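July 8, 2020

Woke before the alarm and had the washing sorted by seven. Rain until mid-morning, so it all went over the doors and the backs of chairs.
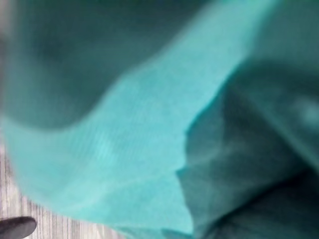

Kelly rang at ten about the allotment. The waiting list is down to 30 and she thinks I might get a half plot by October. I said I'd take it, slugs and all.

Walked to the post office after lunch with Dean's parcel. Queue out to the kerb, everyone spaced apart. It cost more than I'd expected.

Beans on toast for tea. Read 70 pages of the library book and still don't care who did it. Must ring Joanne tomorrow about the gutter.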